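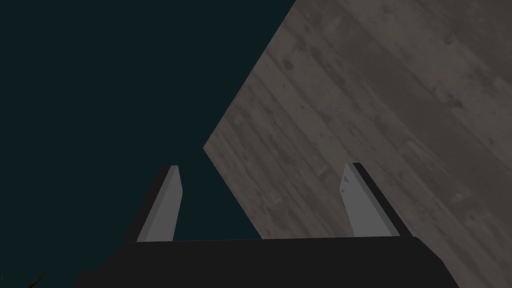

Progress report to the Vidal Fund
Ledbridge simulation kit review, second report
January 10, 2019

Hi Feng-yi,

Second report from Lumby, and a longer one than you got in October (sorry about that one, I wrote it the night before we lost the old office). We're past the install stage now and into real use, so there's a lot more to tell you about whether this kit is worth what they're asking for it.

Quick recap for whoever else on your side reads these. Ledbridge is the software kit we're reviewing with your money. You get a simulated arm with a two-finger gripper, a handful of ready-made rooms and tables, and a scripting layer that lets you write a task once and run it as many times as you like. The sales pitch is that a small training center can teach robot programming to a full class without buying a full class worth of robots. That's us exactly, so you can see why I wanted to try it!

Where we are

The kit is running on all the classroom machines. It took longer than I told you it would. The installer wanted a newer graphics driver than our older desktops had, and updating those ate most of a week. Ledbridge support answered every email I sent, usually the same day, and the second person I got was great – she sent me a settings file that turned off shadows on the slow machines and the whole thing stopped stuttering. I'd like that file to be in the manual. It isn't, and I've told them so.

We then ran the acceptance test I described in the proposal: a plain reach-and-return job, 300 runs, left going overnight with no one touching it. 282 finished without an error. The rest stopped partway, and when I went through the logs nearly all of them were the same timeout, which hits when the machine goes to sleep in the middle of a run. So that's partly on me for leaving power saving on. I still think a program that's meant to run all night should keep the computer awake by itself, and that's gone on the list of complaints.

The wrist camera view

This is the part I was most curious about, and the part our learners spend the most time looking at. You can switch from the room view to a camera mounted behind the gripper, so you're looking out past the two fingers at whatever the arm is pointed toward. Beginners find it really hard for the first hour or so. They lose track of which way is up as soon as the arm tilts, the table is suddenly running off at some wild angle, and they start driving in the wrong direction. Then it clicks, and after that they don't want to go back to the room view at all.
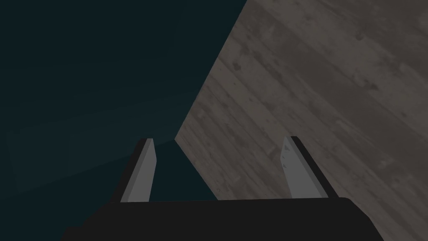
Wrist camera view in Ledbridge, gripper empty, plank surface at right.

I have mixed feelings about how it looks. The wood is nice, with knots and stains and enough variation that you can tell you're moving across it. The fingers are easy to read against it too, with a light inner face and a darker side. The background is another story. Off the edge of the wood it's a very dark teal with next to nothing in it, and when the arm swings that way you've got almost no clue how far you've gone. I'd love a floor with a pattern on it. The manual says you can bring in your own backgrounds, and I've tried twice, and both times it loaded as solid gray. That question is with support right now.

How it compares

You asked me to look at one other product, so I put a trial copy of Oltier on two machines and gave it a fair go. Oltier is prettier and its menus make more sense. It also wants an internet connection the whole time, and our connection is what it is. The scripting is weaker as well: you can record a motion and play it back, but changing one step in the middle means recording everything over again. For a demo day I'd pick Oltier. For teaching I'm still leaning toward Ledbridge, with the caveat that I haven't seen Oltier's paid version.

Learners so far

We've had 38 people through the short course since it opened, mostly adults coming from warehouse and packing jobs, plus a few high school seniors. I cap the group at what the machines can handle, and there's a waiting list, so the next round is already full. The comment I hear most is that they like being able to crash the arm and just hit reset. The complaint I hear most is about the exercise booklet that comes with the kit, which jumps from "open the gripper" to a full sorting job in about two pages. I've been writing in-between exercises to fill that hole and you're welcome to copies.

Money

We've spent roughly 40 percent of the grant. The license and the driver mess are behind us, and what's left is mainly teaching hours and one replacement desktop. I don't expect to ask for more. I might ask to move a little from travel to hardware, if that's allowed under your rules – can you let me know either way?

Coming up

Next I want to rerun the overnight test with power saving off, get a custom background working (or get a clear "no" out of support), and start the pick-and-place unit with the new group. Ledbridge has also offered us an early look at their next version. I said yes, but I'll keep it off the classroom machines until the current course is done.

Call me whenever you like if any of this needs more detail. Mornings are best, before class starts.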